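Notizen zum Vortrag „Das Tuch und die Arbeitsfläche“
Ratree Sriwong, Trirham Haushaltsschule
4. Dezember 2018

Begrüßung. Kurz sagen, wer ich bin und dass ich langsam spreche. Wer etwas nicht versteht, darf gleich fragen, nicht erst am Ende.

Anfang mit der Geschichte aus der Pension Drovitness. Im August habe ich dort die Teeküchen übernommen. In jeder Küche lag ein nasses, zusammengeknülltes Tuch hinter dem Wasserhahn. Die Flächen waren am Abend gewischt worden, und am Morgen sah man trotzdem Streifen. Die Kolleginnen haben zuerst das Putzmittel gewechselt, danach noch einmal. Ich habe nur gefragt: Wie faltet ihr das Tuch? Hier kleine Pause machen. Meistens lacht jemand.

Erster Teil: das Falten

Ein Mikrofasertuch falte ich einmal in der Mitte und dann noch einmal. So bekomme ich vier Lagen und, wenn man es auch umschlägt, acht Seiten zum Wischen. Das bitte langsam vormachen, mit dem großen Tuch aus meiner Tasche. Danach sollen alle es selber probieren, die Tücher liegen auf den Stühlen.

Wichtig ist, dass die Hand flach auf dem Tuch liegt. Wer mit den Fingerspitzen drückt, der wischt nur fünf kleine Linien. Das Wort „Fingerspitzen“ deutlich sprechen, beim letzten Mal hat man mich hinten nicht verstanden.

Die Tücher, die wir in Trirham benutzen, haben 300 Gramm pro Quadratmeter. Die von Kpodo haben 325 und sind etwas dicker, mir liegen sie besser in der Hand. Das ist aber Geschmack. Keine Werbung daraus machen!

Zweiter Teil: die Fläche

Zuerst alles wegstellen, was sich leicht wegstellen lässt. Krümel trocken abnehmen. Dann mit dem feuchten Tuch von hinten nach vorne, in Bahnen, und jede Bahn geht ein wenig über die vorige. Mit der trockenen Seite nachwischen.

Bei Stein und Steinimitat mit kleinen Punkten sieht man Schmutz sehr schlecht. Ich gehe deshalb mit den Augen tief, fast bis auf die Höhe der Platte, und schaue gegen das Licht. Dann sieht man jeden Fettfleck. Bei Naturstein kein Essig und keine Zitrone, die Säure greift manche Sorten an. Falls jemand fragt, welche Sorten: Marmor und Kalkstein zuerst nennen.

Frage an das Publikum: Wer hat zu Hause eine helle Platte, wer eine dunkle? Antworten abwarten. Nicht kommentieren, nur nicken und weitergehen.

Dritter Teil: Wohin mit dem Tuch?

Das ist der Teil, für den ich eigentlich gekommen bin. Ein gefaltetes Tuch, das trocken und sauber ist, darf auf der Fläche bereitliegen. Man nimmt es oben an der Kante, und es bleibt in seiner Form.
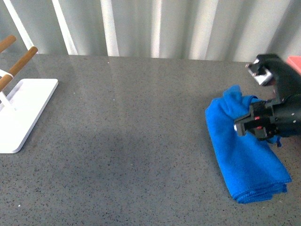 Ein gebrauchtes Tuch dagegen wird ausgespült, ausgedrückt und offen aufgehängt. Es soll nicht über dem vollen Geschirr hängen und auch nicht über einem anderen Tuch. In Drovitness haben wir dafür 2 Haken pro Küche angebracht, einen für Geschirrtücher und einen für Wischtücher. Nach 6 Wochen brauchte man die Zettel an der Wand nicht mehr.

Waschen bei 60 Grad, ohne Weichspüler. Der Weichspüler legt sich auf die Fasern, und das Tuch nimmt dann weniger Wasser auf. Hier kommt immer die Frage nach dem Trockner. Antwort: niedrige Temperatur, oder besser an der Luft.

Wenn noch Zeit ist: das Beispiel von Justden erzählen, wo blaue Tücher für die Küche und rote für das Bad waren, und der neue Kollege war farbenblind. Wir haben dann Ecken abgenäht. Wenn keine Zeit ist, das weglassen und gleich zu den Fragen.

Am Ende die Tücher wieder einsammeln. Die Blätter mit der Faltanleitung liegen neben der Tür.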